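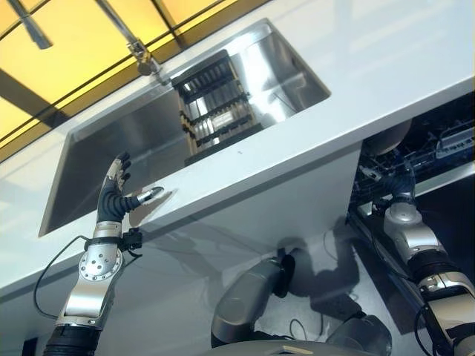
Tilted head view from a dishwasher episode: left hand near the lip of the counter, right hand at the open dishwasher.

Plerkine: tilt-tolerant dish loading for a two-armed robot

README and data card, version 4
Maintainer: Gráinne Ó Gríofa
Last edited March 27, 2026

What this is

Plerkine is a method for training a policy on head-camera video when the head camera refuses to stay level. The repository holds the training code, the evaluation scripts and the episodes we used for the main result. The task throughout is kitchen work near a sink: move a dish from the sink to the dishwasher rack, or from the rack to the counter.

Most manipulation policies assume the horizon is horizontal. Ours did too, until we put the robot in a real kitchen and let it lean. When the torso bends to reach a low rack, the head goes with it, and the countertop becomes a ski slope. A policy trained on level views looks at this and reaches confidently for a place where the counter would be if the world were better organized.

The obvious fix is to rotate every image upright before the policy sees it. We tried that first. It helps a little, and it throws away the corners, where the hands tend to be.

The method, briefly

We keep the tilted image as it is and give the policy two extra things. One is a gravity vector from the torso sensor, written in camera coordinates. The other is a small edge head, trained alongside the policy, that predicts where the front edge of the nearest counter runs through the image. The edge head is used only in training. At run time it is dropped, and the features it forced the encoder to learn stay behind.

That second part was meant to be a debugging tool. It was called "debug_edge" for months and still is in two config files. Renaming it breaks old checkpoints, so please leave it alone.

Each arm has its own action stream. The arms share an encoder and a short plan token and otherwise mind their own business. An earlier version had one joint action head, and the idle arm would copy the busy one in a sort of sympathetic wobble.

Episodes

There are 150 episodes in the release, recorded in two kitchens. Plarkmont is a test kitchen with decent lighting and one sensible dishwasher. Treloar is a staff kitchen with shadows in all the wrong places. Both were recorded by teleoperation, and all the operators had practice on the Plarkmont kitchen first, so expect smoother motion there for reasons that have nothing to do with lighting.

Every episode contains:

head video, as recorded, with no rotation applied
joint positions and commands for both arms and both hands
the gravity vector, time-matched to the video
a counter-edge label on every tenth frame, interpolated in between
a one-sentence task instruction, typed by the operator
an outcome flag: done, partly done, or abandoned

The typed instructions have been spell-checked and otherwise left alone. One of them is just "bowl." We kept it because the episode is good, and because somebody will eventually type that to a robot and expect results.

Splits

Train and validation mix both kitchens. The test split is 30 Treloar episodes, chosen for steep tilt before any model was trained. If you want a random split, scripts/resplit.py will make one, and your numbers will go up. Please say so when you report them.

Results

We compare four setups on the same robot, in the Treloar kitchen, with 34 trials each. A trial counts as a success if the dish ends up in the requested place and stays there after the hand lets go. Propping does not count. We had an argument about propping, and the strict side won.

Level-view baseline: 4 successes
Upright rotation only: 11 successes
Gravity vector only: 16 successes
Gravity vector plus edge head: 25 successes

These are small samples from one robot and one kitchen. The gap between the last two lines is the one we care about, and it is also the one we would most like somebody else to check. The gap between the first line and everything else is large, mostly a comment on the first line.

We ran a Zarov-style recovery step on top of the full method as well, where the policy backs the hand off and looks again whenever its predicted actions disagree with each other. It recovered a few failed grasps and added a few new failures of its own. It is in the repository, switched off.

What goes wrong

Shadows. The arm's own shadow on a white cabinet front has a crisp dark border, and the edge head sometimes decides it is a counter. In early training it does this with great conviction. Random shadow overlays reduced the problem and did not remove it.

Shiny basins. A brushed steel sink gives you plenty of bright lines, few of them where the sink is. Performance drops when the target dish is in the basin.

Rack tines. Thin metal at a steep angle nearly vanishes at our training resolution. The policy gets the dish to the rack and then lowers it on top of a tine with what I can only call optimism. A second pass at higher resolution helps and makes inference roughly twice as slow.

Thumbs. The thumb sticks out farther than the planner believes, and most of our contacts with the counter lip were thumb contacts. We widened the collision margin in October. Episodes recorded before that carry the flag old_margin and look slightly more reckless.

What it is good for

Use the data to study tilted viewpoints, two-arm coordination near furniture, or counter-edge prediction. It is too small to train a general kitchen policy from scratch. It is also no use for dish recognition: the same few dishes come back again and again, and a model will learn them by heart.

Do not use the success counts as a safety claim. The emergency stop was within reach of a person in every trial, and it got used.

Running it

Install the requirements, then run scripts/fetch.py to download the episodes. Use train.py with configs/full.yaml for the main result or configs/gravity_only.yaml for the ablation. Training fits on one large GPU if you halve the batch size, which we did more often than we planned to.

Evaluation on recorded episodes works out of the box. Evaluation on hardware needs your own robot driver behind the interface in plerkine/body.py. Check the sign of the gravity vector before you send any commands. We got it backward once, and the arm set off toward the ceiling.

Known issues

The viewer shows the left and right hand streams in swapped colors. The legend is also swapped, so it cancels out unless you export.

Time matching drifts a little in the longest Treloar episodes. A corrected index is in extras/ and will become the default in the next version.

scripts/fetch.py resumes an interrupted download from the wrong episode if you change the output folder halfway through. Delete the lock file and start again.

Contact

Open an issue with the episode name, the config and the commit. Questions about the edge labels go to Gráinne Ó Gríofa, who drew most of them.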